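Home | About us | Projects | Reports | Get involved | Contact

Losbridge Repair and Re-use Store
Progress report to the Wurer Fund, period ending June

Prepared by Eusebio Cabrera, project coordinator

1. Where we are

This is our second report under the grant. In the first one I wrote mostly about the building, so I will be short about it now. The roof over the back room at Prarnthorpe Road is finished, the electrician has signed the papers, and the sorting area has been in daily use for the whole period. The remaining work on the side door is paid by the landlord and does not touch your money.

The main task of the period was the small goods: bags, pouches, cases, straps, covers, caps and other soft things which arrive to us mixed together. In the application we promised to handle 1000 items by the end of June. We handled 874. I would like to explain the difference, and also what we learned about these goods, which are more difficult than we had supposed.

2. Why we are below the target

We lost 31 working hours in the spring when the floor in the sorting area was painted and the smell did not go away. Jairo Taipe moved one table to the corridor and continued there with the clothes, but the small goods had to wait.

The second reason is that a soft item takes longer to check than a hard one. A plate is broken or it is not broken. With a pouch you have to open every pocket, pull the zip to the end in both directions, and look at the seams from the inside. We had planned the same time for both kinds, and this was my mistake in the planning.

3. How the goods are sorted now

At the beginning we emptied each delivery on the table, and the small pieces went over the edge or under the bigger ones. Since April every delivery goes first into a deep bin with high sides, and only a few pieces at a time. Bonifacio Vidal asked for this change and I must say he was right. The items can lie apart from each other, and one sees more quickly what is there.

The order of work is now as follows.

Look for pieces that belong together and keep them together.
Check pockets and fastenings.
Decide: sell, repair, or textile recycling.
Write the item in the book before it leaves the table.

The last point was often forgotten. In one week of May we had nine items on the shelf which were not in the book, and Jairo had to go through the shelf by hand. It has not happened again after we tied the book to the table leg with a string.

4. The difficult colours

A problem we did not think about in the application is the dark material. Most of the small bags and cases given to us are black, navy or dark grey. In a grey bin, under a weak lamp, a black strap and a black cover look like one thing, and it has happened that a good strap went to recycling inside a folded cover.

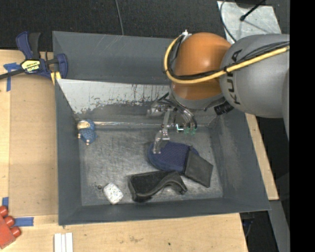 Photo: Losbridge Repair and Re-use Store / G. Vasconcelos

The navy fabric with the mesh-like surface is typical for what we receive, and so is the flat dark panel at its right side. With such a piece one must take it in the hand to know if the panel is attached or only lying against the fabric. The black object near it, with one end flat and the other curled up, needs the same care.

We bought two stronger lamps from the equipment line of the budget. The bottom of the bin is full of scratches and shines in places, so Gilmar Vasconcelos proposes to lay a sheet of pale card inside. We will try this in the next period. The card costs very little and we do not ask for additional money.

5. Sales and repairs

The repaired bags sell well, especially the ones for school. The small pouches without a clear purpose sell slowly, also at a low price. Maximiliano Alcaraz has started to put them in the window in groups of the same colour, and in the last weeks it went somewhat better. I will give the separate figures for pouches in the next report, because until now the book had one column for everything.

For the repairs we depend on one sewing machine, the old Eze, and its foot pedal was away for service for most of May. Hand stitching was used for the straps in the meantime.

6. Next period

We wish to handle the missing items together with the new ones by the end of autumn. I ask the Fund to accept that the remaining part of the equipment line, which was foreseen for shelves, is used for a second bin of the same size and for the repair of the sewing machine. The shelves were given to us by a shop which closed.

The accounts are attached separately. If a visit is possible, mornings before eleven are best, as the deliveries come after that and the room is then quite full.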